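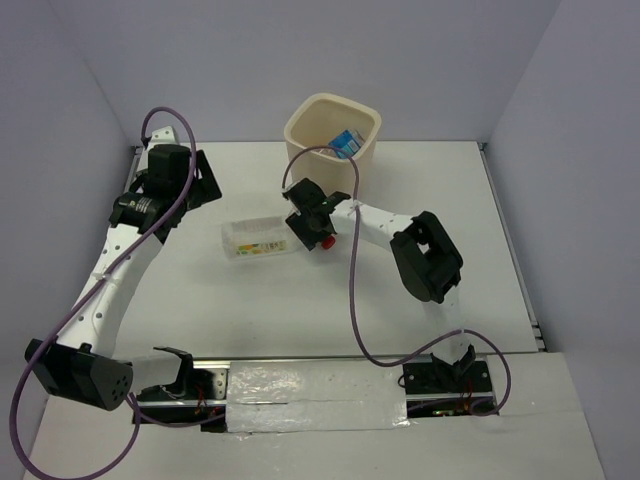

2023-09-08

Attended the extraordinary meeting of Plarnis shareholders at the Fledville office, in my capacity as company secretary. Quorum was established at the opening, with 2,836 shares represented in person or by proxy. Wagner Godoy took the chair.

The sole item of substance was the proposed separation of the Drenent division. The board has favoured a sale since February, when the offer from Fourie was first received. Sérgio Garcia spoke against it on behalf of the minority holders. He submitted that the valuation relied on a single year's earnings and that the labour provisions had been costed too generously. The chair undertook to have both points answered in writing.

I recorded 43 proxies, of which 3 were set aside for want of a signature. Mr. Garcia asked that the rejected forms be retained, and I have placed them with the register.

The resolution was deferred by consent. Fourie's solicitors were informed by telephone before the close of business and have agreed to extend the offer to the end of the month. Their cheque for the 500 dollar search fee has still not arrived; a second letter is to go out.

Remaining matters: draft minutes to Mr. Godoy for review; the auditor's comments on the Drenent lease to be obtained; notice of the adjourned meeting to be settled once the Fledville boardroom is confirmed. Left the office at half past six.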